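Robot Gets a Bench at Drinville Repair Shop, Keeps It for Now

DRINVILLE – The newest worker at Tellard, the computer refurbisher on Morris Street, does not take lunch, does not complain about the radio, and needed most of a morning in April to get the hang of a memory module.

The shop buys retired office desktops by the pallet, takes out whatever can be resold and sends the rest for scrap. It is dull work, the kind people have been promising to hand over to machines for decades. This spring Tellard took them up on it and leased a single robot arm from Zidton, a small automation company two towns over, on a trial of 3 months.

The arm's job list is short. It is supposed to open the latches on a memory slot, pull the module straight up and set it in a tray. A person on the next bench does this while talking about baseball. The first time the arm tried, it closed its fingers very carefully on the air next to the module, lifted the air and put it in the tray.

It has improved. According to the shop's own tally, a good run now means 30 modules an hour, against 60 for a human who has had coffee. The arm does win on stamina, and it has yet to lose a screw under the bench, although it has not been trusted with a screwdriver.

Cables remain a sore point. A loose wire never lies in the same place twice, and the arm treats each one as a personal surprise. For now a technician tucks them aside first, then stands back and lets automation proceed.
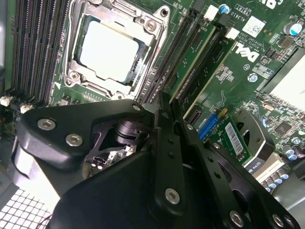
Processors are next on the list, and expectations are modest. Getting one out means working a lever, lifting a metal frame and picking up a flat square of expensive electronics without dragging it over anything delicate. Zidton wants 4 more weeks of practice before the arm tries that on a board anybody plans to sell. Tellard has set aside a stack of dead ones for the purpose.

No jobs have been cut, and the shop is still advertising for a part-time bench hand. Applicants should be comfortable with small parts, light lifting and moving wires out of the way for a coworker.

The lease is up for renewal at the end of the trial. Sweeping the floor was also discussed as a possible task, but Zidton quoted separately for that, and the shop bought a broom.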